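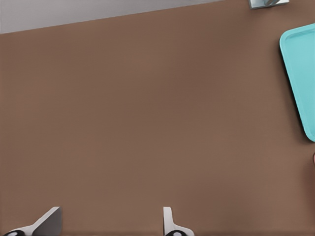

Fig. 1. Brown table top, matte, gray floor behind.

Shared Tables and Noise in the Ledby Library Reading Room
Term project report, 9 October 2023

1. Why this topic

Everybody complains about the reading room at Ledby. Too loud, no seats, people leaving bags to hold a spot. We wanted to see if the complaints line up with what the building records. Short project, one term, so a lot is left out.

2. Background

The room was redone when Dovia took over the building contract. Before that it had single desks with dividers. Now it's long shared tables. The library says shared tables hold more people. Students say they hold more people talking. Both could be right.

The closest thing we found to read was the Pasichnyk report from the first year of the new layout. It only covers seat use, nothing on noise. Useful for the old numbers though.

3. What we did

Door counts. The library gave us the monthly totals from the gate. June was the last full month with the old desks, so we used that, and the same month a year later with the new tables.

Survey. Paper forms at the front desk, 80 came back filled in. Some people skipped the second page, we kept those and just used page one.

Noise. Borrowed a Dresari sound meter from the physics lab. Left it by the window end and then by the printers. Battery died during the second afternoon so the printer readings are shorter than we planned.

4. Results

Gate total with old desks: 2061
Gate total with new tables: 2292

So more visits. The gate counts people going in, not people staying, and someone who goes out for coffee and comes back gets counted twice. We dont know how much that matters.

Survey: most people said the new tables are fine for group work and bad for reading. Light was the top comment we did not ask about. Several wrote that the window end is too bright after lunch. A few want the dividers back on just one side of the room, which seemed like a resonable idea to us.

Noise: louder by the printers, quieter by the window. No surprise. The loudest readings were all at the change of class, and they dropped off again pretty fast.

5. Problems

Only 2 months compared. Exams fell on different weeks in the two years. Forms were at the front desk, so people who gave up on the room probably never saw one. Should have put some in the cafeteria too.

6. What we would suggest

Move the printers into the hallway. Try dividers on the window side for a term. Blinds.

Survey form and meter readings are in the appendix. Still need to add the labels on the second chart.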